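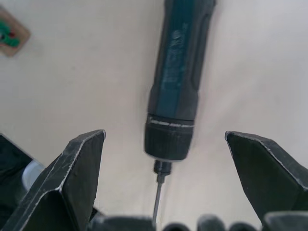 电动螺丝刀,批头朝下,腕部视角。夹爪张开,两指都没碰到工具。

七月,下午场。接着上一页写。

今天的题目还是那道老题:机器现在能不能干杂活。项目申请书里写得很体面,叫“家庭与小型车间通用操作”,翻成人话就是替人拧螺丝、收抽屉、把用完的东西放回原处。Rulodum 这个项目做到现在,三件事里最有把握的是收抽屉,前提是抽屉本来就开着,里面没东西,而且不赶时间。

螺丝刀任务拆成四段:找到工具,夹住,对准螺丝头,按开关拧紧。人做这四段不会意识到有四段。我们为了拆它开了两次会,第二次会主要讨论第一次会的结论是什么意思。

上午先跑 Stirneck 那套抓取策略,一共 28 次。记录如下:
稳稳夹住:9 次。
夹住了,但工具在指间转了个角度,批头歪着指向别处:占剩下的大半。
其余的归为“其他”,细节在共享表格里,看之前最好吃过饭。

9 次看着寒碜,比六月强。六月那张表我已经移到归档文件夹里了,谁想看自己去翻。

关于转角度的问题,说几句自己的判断。外壳是圆滑的,侧面有一条黑色橡胶握把,摩擦力跟旁边的壳面完全两回事。两根指头如果一边压在橡胶上,一边压在硬壳上,一收紧它就往滑的那边拧。人手遇到这种情况会自己挪一挪,挪完了都不知道挪过。策略不挪,它认为已经夹住了,置信度还挺高。建议下一轮把握把那一侧的朝向固定下来,先别搞随机摆放。有人会说这是作弊。对,先作弊跑通,再慢慢老实。

另一个问题:夹哪一段。夹爪指头是斜尖的,伸过去碰到锥形收口那一带就往下溜,批头卡套上面那圈带细棱的黑色部分反而咬得住。可是咬住那里,开关就离得远,一只手没法又夹又按。目前按开关由我代劳,在表格里记作“人工辅助”。这四个字今天出现的频率比较高。

Salik 的标定脚本照旧要跑两遍。第一遍报错,第二遍通过,中间什么都不用改。我试过直接从第二遍开始,它不接受。已经提了工单,工单号 1229,状态是“已确认,优先级低”。这个状态从春天保持到现在,是整个实验室里重复精度最高的东西。

指头的棱边磨得发亮了,深灰的地方露出一道一道银色。功能上没看出影响,先记一笔。备件在 Miranda 架子最下层,标签朝里,找的时候要把整盒抽出来。

对准那一段今天只试了个开头。腕部画面里批头很细,工具稍微一晃就糊,检测框在批头和卡套之间来回跳。外壳上的字也糊成一条浅色的带子,原本想拿它当朝向特征,这条路暂时放弃。卡套上方那道白圈倒是好认,黑的和青绿的中间夹一圈白,对比够。明天拿白圈做参照,往下推批头的位置。批头有没有装正另算,推出来的误差先记着,不修。

顺手做了个对照:我自己用同一把螺丝刀,拧同一块板上的同一颗螺丝,边拧边回消息。拧完了,消息也回完了,收件人说我打错字。按项目的评分标准我得满分,评分标准里没有错别字这一项。

所以机器能不能干杂活,本周口径如下:能拿起来一部分,拿起来的里面有一部分方向是对的,方向对的还需要有人站旁边按开关。放到家里用,等于请了个帮手,然后给帮手当帮手。车间里情况好一点,工件位置固定,没有人把遥控器放在工具上面。要是下回评审问起来,就照这个写,语气改客气点。

待办:
握把朝向固定,重跑抓取,次数跟今天一样,好比较。
白圈检测,先用今天存的画面离线试,糊的也留着,别挑。
指头换不换,先量磨损再说。
螺丝刀充电。上午最后几次转速明显不对,我一开始怀疑控制器,查了半小时日志,后来才想起来看电量。这半小时不计入机器的失误。
工单 1229 再催一次,措辞比上次硬一点。

下午五点四十停机。螺丝刀是我放回充电座的。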